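3.2 Shared tables and the things left on them

The Huron tables were cleared every evening, in theory. In the 18 weeks of logging, tape proved the least loyal object: a roll belonged to whichever table had used it last, and its proper drawer held mostly receipts.

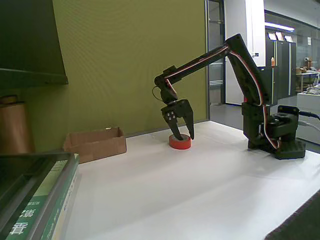

Figure 4. Tabletop with red tape, open cardboard box and book.

Boxes behaved differently. Once open, a box was treated as furniture, and small items went into it without discussion. Books stayed put longest, a distinction we do not attribute to their being read.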